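Dromelel Laundry Handling Cell
Pre-shutdown safety and condition inspection
Site: Guthrie
Cell: Girkatley 2
Date: 23 December 2022
Completed by: cell maintenance, day shift

Scope: mobile arm, two-finger gripper, wrist camera, washer station, floor area, emergency stops, charging point. Results are marked OK, ATTENTION or FAIL. Anything marked FAIL keeps the cell out of automatic until it is signed off again. Comments go under the item they belong to.

1. Isolation and access

1.1 Main isolator locks off and holds. OK
1.2 Arm brakes hold with drive power removed. OK
Comment: Checked with the arm at full reach and again tucked in. No drop at either position.
1.3 Cell gate switch stops motion when opened. OK
1.4 Emergency stop on the base. OK
1.5 Emergency stop on the wall. ATTENTION
Comment: Works, but the button is stiff to reset and takes two turns. Replacement ordered through stores. Leave in service and test at the start of every shift until it is changed.
1.6 Hand pendant enabling switch, all three positions. OK
1.7 Signage at the gate legible. OK

2. Base and travel

2.1 Wheels free of lint, thread and hair. ATTENTION
Comment: Thread wound around the rear left caster. Cut out with the hook blade. It was the same wheel last time, so check it weekly instead of monthly.
2.2 Bumper strip secure, triggers along its full length. OK
2.3 Floor scanner windows clean. OK
Comment: Use the lens cloth only. The blue shop towels leave fibres behind.
2.4 Speed limit near the washer station active. OK
2.5 Parking repeatability at the washer station. OK
Comment: Worst result was 2 mm off the taught position. Nothing adjusted.

3. Arm and cabling

3.1 Joint covers in place, no cracks. OK
3.2 Bolts at the wrist flange marked and not moved. OK
3.3 Cable loop at the wrist clear through full rotation. ATTENTION
Comment: The loop rubs on the forearm cover at the end of travel. Sleeve is scuffed but the cable under it is sound. Moved the clamp back one hole and taped the sleeve. Fit a new sleeve in the shutdown.
3.4 Unusual noise or heat at the joints after the warm-up program. OK
3.5 Joint backup battery. OK

4. Gripper and wrist camera

4.1 Fingers straight and matched at the tips. OK
4.2 Finger edges free of burrs. OK
Comment: Run a scrap of knit fabric down each edge. If it catches, dress the edge before the gripper goes back on laundry. A burr you can't feel with a glove on will still pull a thread.
4.3 Slots near the fingertips clear of lint. OK
Comment: Blown out and wiped. Don't poke them with a screwdriver.
4.4 Closing force at the low setting. OK
Comment: Reading was 19 N on the gauge, inside the cell limit.
4.5 Gripper opens on loss of signal as configured. OK
4.6 Camera bracket tight. OK
4.7 Camera view covers both fingertips and the washer door with the arm in the approach pose. OK 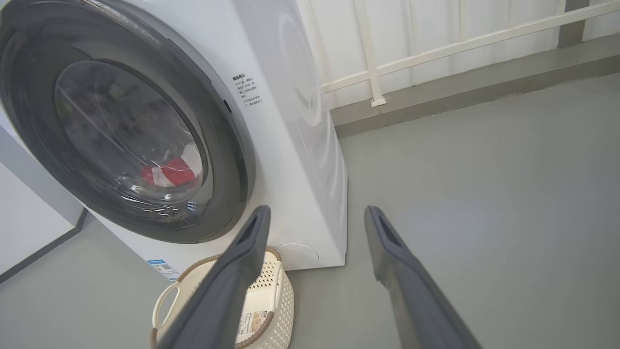

4.8 Camera calibration check against the target board. OK
Comment: Ran it twice. The first pass was rejected by the software because the board was tilted. Second pass accepted with no change to the stored values.
4.9 Lens clean, no moisture behind the glass. OK

5. Washer station

5.1 Washer level and feet locked. OK
5.2 Door opens and closes by hand without dragging. OK
5.3 Door latch engages. OK
Comment: Test by hand with the arm parked. The robot should never be used to find out whether a latch is working.
5.4 Door seal free of cuts and trapped items. OK
5.5 Drum emptied before maintenance mode is selected. ATTENTION
Comment: This step keeps getting missed. Take everything out and look up behind the seal as well. Added to the shutdown sheet as its own line.
5.6 Filter drained and cleaned. OK
Comment: Put the shallow tray down first. The floor is slippery as soon as any water gets on it.
5.7 Inlet hoses and drain hose, no weeping at the fittings. OK
5.8 Power cord and plug undamaged. OK

6. Basket and floor area

6.1 Basket rim and handles free of splits. OK
Comment: Any split plastic goes in the bin. Taped baskets are not to come back into the cell.
6.2 Basket in its taught place before automatic start. OK
Comment: Altia supplied the original position file and it assumes the basket is square to the washer. If the basket is turned, the approach still runs and the fingers come down too near the rim. Square it up by eye and then run the slow check.
6.3 Floor dry and swept. OK
6.4 Walkway clear for its full width. OK

7. Charging and controller

7.1 Charge contacts clean and springing back. OK
7.2 Controller fan filter. FAIL, then OK on retest
Comment: Filter was packed with lint and cabinet temperature had reached 36 degrees with the door shut. New filter fitted. Temperature came down over the next half-hour of running and stayed down. The filter interval is to be shortened in the maintenance plan.
7.3 Program and parameter backup taken and stored off the controller. OK
7.4 Fault log read and saved. OK
Comment: Mostly basket position warnings. See 6.2.

Work to carry over to the shutdown

Replace wall emergency stop button (1.5).
Fit new wrist cable sleeve and recheck the loop (3.3).
Change caster inspection to weekly on the schedule (2.1).
Update filter interval (7.2).

Restart conditions

Cell may run in automatic until shutdown. After the break, repeat sections 1 and 4 in full and run the first cycle at reduced speed with a person at the pendant. Attach the new sheet to this one.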